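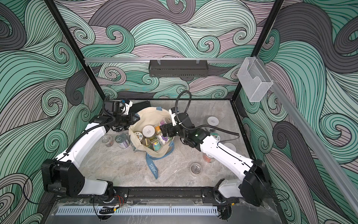
Stimari heating cuts: "The gas is there, the pressure isn't"

2025-02-04

The duty engineer at the Trutholm gas transfer station had twenty minutes between calls, and used most of one cup of tea to talk. He asked to be left unnamed. The company has a press office and he isn't it.

Supplies to the Stimari district were cut back again over the weekend. Officially the reason is a payment dispute between the regional utility at Arnitz and the pipeline operator across the border. He has heard that too. "I see gauges. I don't see invoices," he says. "Friday night the inlet pressure started going down, slowly, and it kept going down. Someone upstream closed something. They didn't phone first."

Did they phone after?

"Saturday. Mid-morning. A very polite call."

What he had to do in between was decide who stays warm. There is an order for that, written down and signed, and it goes industry first, then public buildings, then homes last. The glass works at Magagula came off the line before midnight. A furnace like that can't just be switched off, so the works was left a trickle to keep it from cracking. Then the swimming hall, the sports center, two office blocks. Schools went to low heat on Sunday, which he says bothered no one until Monday.

Homes are still connected. All 3,945 of them on the Stimari side, according to the utility's own list. But 1,317 sit at the far end of the network, up the hill, and those are the ones he worries about. "On paper they have gas. Go up there and try to boil a pot of potatoes. The gas is there, the pressure isn't."

We did go up there later, for what its worth. A woman on the top street let us stand in her kitchen. Small blue flame, kettle on it, and she said it had been on since before the radio news. She was sleeping in the front room with an electric heater and her coat over the blanket. "They argue about money in October and they argue about money now," she said. "My bill I paid. I have the slip." She went and got the slip.

Back to the engineer. He is careful about the politics, more careful than he is about anything else. Asked whether the cut is a punishment for the transit fee Arnitz brought in last fall, he looks at the door for a bit. "People say so. It was quiet before the fee. After the fee it was not quiet. You can write that."

The fee was raised in October and the operator refused to pay the new rate. Arnitz then held back its own payment for gas already delivered. Both sides say the other one broke the contract first, both have published letters. A meeting was set for last week, then moved, and there is a new one this Thursday, at Arnitz again, with the energy ministries from both capitals meant to attend.

He doesn't expect much from it. "They will agree to have a meeting."

And if the supply goes back to normal tomorrow?

"Then I have a long day. You can't open it all up at once. Boilers have gone out, pilot lights have gone out, somebody has to go door to door on the hill and check each one before we bring the pressure up. I have 6 people for that." He counts it out on the edge of the desk with a finger, streets, stairwells, and gives up somewhere past the church. "Three days. Two if nobody is at work and everybody opens the door."

There is a backup. The district has an old line from the north, laid before the border moved the paperwork around, and it can carry 335 cubic meters an hour if the valves still hold. He wants to test it. The permit has to come from the ministry and has been at the ministry since before New Year. He rang again this morning - the person who handles it was out.

The phone goes twice while we talk. First time it's the hospital laundry, asking wether they can run tonight. He says yes, after ten, and not the big dryers. Second time he just listens, says "how much," writes a number on the back of a shift sheet and hangs up.

Better or worse?

"Same," he says. "Same is fine. I'll take same until Thursday."

The utility's office in Arnitz said it would send a written reply to our questions. Nothing had arrived by the time this was posted. The pipeline operator didn't pick up.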